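Notebook, cell 2 — rules for bin work, revision after the November review
Entry started 09:40, finished after lunch

Purpose of this entry is to get the bin-picking rules out of three separate email threads and into one place. Madalena Carrilho asked for it at the review, and the Katwood people will want to see something written before they sign off the shared use of the cell. I have kept to what we do at present. Where we do something different from what the old sheet says, I have marked it.

1. Fixing the bin

The bin is clamped before the arm is enabled. A bin that shifts by a few millimetres makes every taught height suspect, and the wall clearance is the first thing to go. Clamps go on the rim with the bars pointing away from the arm's side of entry where possible. Where that is not possible, the clamp body is entered in the collision model as a box with 17 mm added all round. Old sheet says 10 mm. 10 mm was too little once the cable loop was taken into account.

Check clamps by hand at the start of each session and again after any contact stop. Push the rim, do not just look at it.

2. Cables

The dress pack is the weak point of this cell and always has been. Rules as agreed:

Loop at the wrist must be free to move through the full range of joint 6 used by the program, tested at 3 per cent speed with one person watching the loop and nothing else.
Ties to be snug on the link, never tight enough to mark the sheath.
No tie on the moving side of the wrist housing.
Thin gripper wires to be checked for chafing at every tool change. Replace, do not tape.

Bastilon's draft guidance says the loop should be modelled as a fixed cylinder. I tried this. It blocks a good share of the poses near the walls that are in fact safe, and it passes one or two that are not, as the loop changes shape with wrist angle. Proposal: keep the cylinder for planning, and add a list of banned wrist angles below rim height. Abdella has the list and will put it in the project folder.

3. Loading the bin

Mixed items only, in the order given on the load sheet. Metal utensils go in last. Long handled items must lie fully below the rim. Anything leaning on a wall with its end above the rim is taken out and put back by hand with the arm stopped and the enabling switch released. Reaching in while the arm is holding position is not allowed, however short the job. We had this argument in the spring and I do not want it again.

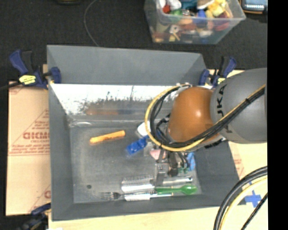 Forks and other pointed items need a separate line in the rules. The fingers can close on tines at an angle and the grip force reading looks normal right up to the slip. For now: grip on the handle only, limit of 52 N, and lift straight up to clear the rim before any sideways move. If the planner cannot find a handle grip, it logs the item as skipped and goes on. It does not try the tines as a second choice. Pruven's default settings do allow this, so the option has to be switched off after each update. Added to the update checklist.

Shiny surfaces: depth data over polished metal is not to be trusted for setting finger height. Use the floor height from the morning calibration and subtract nothing. The finger stop is set mechanically so that it cannot reach the floor with the tool vertical. Tilted grips are a different matter and are still open, see below.

4. Speed and stops

Inside the bin, below rim height: 225 mm/s at the tool, no exceptions for demonstrations. Above the rim, as per the cell risk assessment. Note that our lower figure applies with the fence closed as well. Contact stop threshold is unchanged.

After a contact stop, the operator writes down tool position, item and wrist angle before resetting. This has been done for almost 52 per cent of stops according to the log, and that is poor. The form is too long. I have cut it to those entries plus initials.

5. Marking out

Floor marks and tape on the bench are reference points. They are not to be moved, covered or used for anything else. If a mark has lifted, stop and redo the check against the drawing, then replace it. Loose card and sheet on the bench must be flat and taped down outside the arm's reach.

Open points

Tilted grips near the walls. Need a rule for finger height against tilt angle. I have a table for tilts up to 17 degrees, nothing beyond.
Second copy of the load sheet for the Katwood side.
Clamp pads: how worn is too worn? No figure in the old sheet. Madalena to ask the supplier.
Who holds the key when both teams are in.

15:10 — ran the wrist test again with the revised tie position. Loop clear at all angles on the list. Old sheet taken down from the cell door.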